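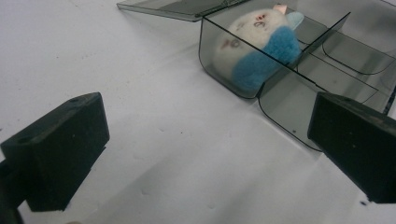
Photo: Hnat Polishchuk

Workshop notebook, December, a little after 7 in the evening

Glue day again, and I am writing this up while the second batch sits under weights, so forgive the wandering. The Rondville ledger is on the bench at last. It has 46 loose leaves, and the old spine lining came away much more kindly than I feared - warm paste, a damp strip of blotter, and then leaving it alone for 20 minutes, which is the part I have always been bad at.

I mixed the wheat paste thinner than last month. Hnat thinks it is too thin and he may well be right, he usually is with paste, but the Kaneko tissue drinks up so much of it that I wanted to give it a fair try before going back to our old recipe. I did 2 test strips on scrap from the same paper stock. One dried beautifully flat. The other cockled along the fold, and I suspect I brushed across the grain there, chatting when I should have been looking.

Sorted the small things too while I waited. The gray tray with the flap lid is a lovely size for needles and thread ends, and I would happily have another.

Sewing comes next. I am going to follow the original holes wherever they will still hold a thread, and guard the torn folds with a bit of tissue first. The Pliritz linen thread feels heavy for such soft paper, so I may wax it lightly and see how it swells the spine before I commit to the whole book.

For whoever opens up tomorrow: please leave the weights on until lunch, and don't move the press, lovely as it would be to have the corner back! Nalteo still owe us the gray board. I will ring them again in the morning.

3 comments
Share 7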